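Greifen ist nicht schwer, behauptet die Anleitung

Donnerstag, 17. September 2020

Ich habe im Januar angefangen, mir einen Handgreifer zu bauen, also zwei Finger, die man mit der eigenen Hand führt, bevor man irgendeinen Motor damit beauftragt. Der Bauplan stammt aus einem Projekt namens Stenora, und auf der Projektseite steht, die Sache sei an einem Wochenende erledigt. Welches Wochenende gemeint war, steht dort nicht.

Zuerst die Rechnung, weil danach immer gefragt wird: 164 Euro bisher, ohne Filament und ohne die Teile, die ich zweimal bestellt habe. Den ersten Satz Schrauben hatte ich bei Zestireck gekauft, angeblich passend zum Plan. Sie waren zu kurz. Im Plan selbst war die richtige Länge angegeben, nur eben auf einer Seite, die man erst findet, wenn man schon sucht, warum nichts hält.

Die Finger sind weiß gedruckt, breite, schräg gestellte Platten. Beim ersten Druck haben sich beide an der Wurzel verzogen, beim zweiten nur noch einer. Die Empfehlung im Forum lautete, langsamer zu drucken. Das ist im Forum immer die Empfehlung. Ich habe langsamer gedruckt, und er hat sich langsamer verzogen. Geholfen hat am Ende eine andere Ausrichtung auf dem Druckbett, und auf die bin ich durch Herumprobieren gekommen.

Bleiben die Beläge. Lila, gerippt, weich. Der Plan sieht sie glatt vor, aber mit glatten Belägen rutschte mir alles weg, was leichter war als ein Hammer. Gerippt ist es besser. Ob es an den Rippen liegt oder am Material, kann ich nicht sagen, ich habe beides gleichzeitig geändert, und wer mir deswegen schreiben möchte, hat recht und darf es trotzdem lassen.

Getestet wird inzwischen mit Sachen, die ohnehin auf dem Tisch herumliegen. Eine Computermaus ist ein gemeines Objekt: leicht, an den Seiten gewölbt und, wenn sie so eine Wabenschale hat, auch noch voller Löcher. Drückt man zu fest, tut es einem um die Schale leid. Drückt man zu wenig, liegt sie wieder auf dem Pad. 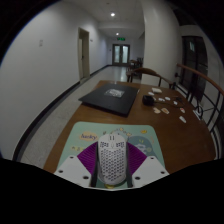 Was mich an der ganzen Szene stört, ist die Selbstverständlichkeit, mit der vom Greifen auf das Können geschlossen wird. Auf der Seite von Boutros, wo man fertige Bausätze bekommt, steht sinngemäß, mit so einem Werkzeug bringe man der Maschine »intuitiv« bei, was man selbst kann. Na ja. Ich kann eine Tasse abstellen, ohne hinzusehen, und habe trotzdem keine Ahnung, wie ich das mache. Wenn ich dieselbe Tasse mit zwei Plastikfingern abstelle, bin ich plötzlich ein Anfänger mit steifem Handgelenk. Das soll dann das Vorbild sein?

Ich habe es immerhin ein wenig systematisch versucht. 601 Griffe habe ich über den Sommer in eine Tabelle eingetragen, jeweils mit Gegenstand und Ergebnis. Gelernt habe vor allem ich. Nach ein paar Abenden weiß man, dass man eine Schachtel lieber an der schmalen Seite nimmt und dass Kabel eine Zumutung sind — die haben keine Seite, an der man sie vernünftig nimmt. Ob in der Tabelle etwas steckt, mit dem eine Maschine etwas anfangen könnte, da bin ich ehrlich unschlüssig. Vermutlich weniger, als ich beim Eintragen gehofft habe.

Der Motor liegt übrigens seit Wochen hier. Grestetti, die mir der Händler als leise angepriesen hatte. Ohne Last stimmt das sogar. Mit Last klingt er wie eine Kaffeemühle, in die jemand einen Knopf geworfen hat, und bei 18 Minuten Dauerbetrieb habe ich den Versuch abgebrochen, es roch mir zu sehr nach Lack. Im Datenblatt kommt Dauerbetrieb nicht vor, man kann also nicht behaupten, es hätte gelogen.

Vorerst bleibt der Greifer deshalb in der Hand. Als Nächstes kommt eine neue Halterung für die Finger dran, mit etwas mehr Fleisch um die Schraubenlöcher, dort hatte ich zuletzt einen feinen Riss. Die Druckdatei stelle ich hoch, wenn sie länger als zwei Wochen gehalten hat. Vorher hat davon keiner was.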